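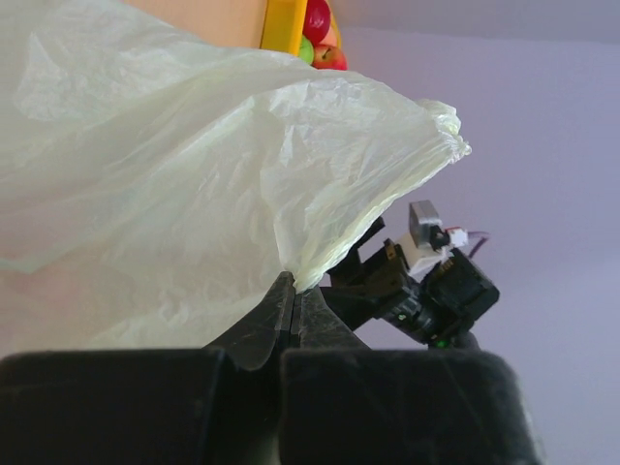 The two-arm kit that Laizer began selling in May 2021 comes in one crate with a printed manual, a power supply and a bag of spare screws. Atieno Owino has had one at Mondwood, the small testing shop she runs in Firkdale, long enough to have an opinion on all of it, including the screws. She reviews equipment for schools and small workshops that can't afford to buy the wrong thing. She could have started the kit on wooden blocks, as the manual suggests. She went with a thin plastic bag, twisted at the end, because it is the sort of item her readers ask about.

"Blocks tell you the motors work," Owino said. "A bag is different every time you touch it. The film folds and slides, and the fingers have to close on something that is hardly there."

The kit costs $3,126 with both arms, the grippers and a small camera for each wrist. A single arm can be ordered separately, but Owino doesn't recommend it for anyone interested in soft items. One arm can pick up a bag. Opening one, tying one or turning one around generally takes a second.

She put the kit together herself. The manual allows an afternoon, and she needed a day and a half, most of it spent on cable routing. The ties supplied were enough, she said, but the drawings show the cables from one side only.

"I had to redo the left arm," she said. "If the cable is too short over the top link, the wrist pulls on it when it reaches out. The manual should say that on page one, and it says it on page 8."

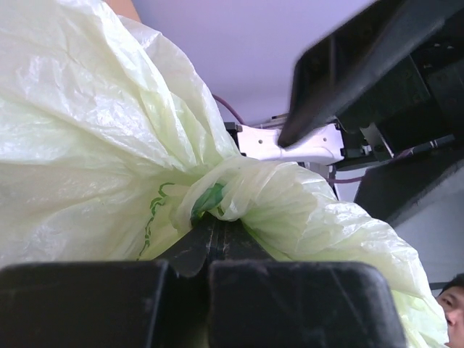 A wrist camera's view of the bag, gathered at the neck over the gripper.

Owino called the wrist cameras the best part of the package. They sit close to the fingers, and the picture shows small folds that a camera over the table misses. The drawback is that a big item can fill most of the view. With a puffed-up bag, she said, an operator may have to look at the other arm's picture to know what is going on.

The grippers got a more mixed report. The grip is firm and the fingers line up well, but the faces pick up dust. She wipes them with a damp cloth and lets them dry before starting again. Laizer sells replacement fingers, which she has not needed so far.

She ran 73 trials with bags over the review period, working the arms by hand control for all of them. She did not try the automatic mode, which Laizer says will be ready in June. Her written report will give the results by type of bag and type of grasp.

"I don't want to give one score," she said. "A person reading it will take the one number and skip the rest."
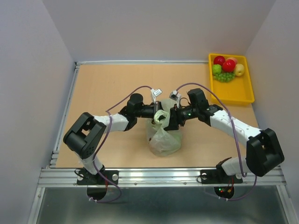 Table space is the other thing buyers should plan for. The arms mount at the front and reach in toward each other, so the middle of the table is well covered and the back corners less so. Owino advises marking the reach with tape before putting anything down for good. She also suggests plain walls on the sides and back, in a single light color, if the camera pictures are going to be used for anything later.

For support, she dealt with Drornholm, the company that handles repairs and parts for Laizer. She wrote to them twice. The first answer came the next morning and solved a problem with a motor setting. The second took almost a week and referred her to the manual.

The service plan is $496 a year and covers motors and wiring, but not fingers or cameras. Owino thinks a school should take it for the first year and then decide.

Asked whether she would buy the kit with her own money, she said she would, for a workshop with at least one person who doesn't mind rereading instructions.

"For a classroom where the teacher has 20 minutes to set up, no," she said. "Wait for the next manual."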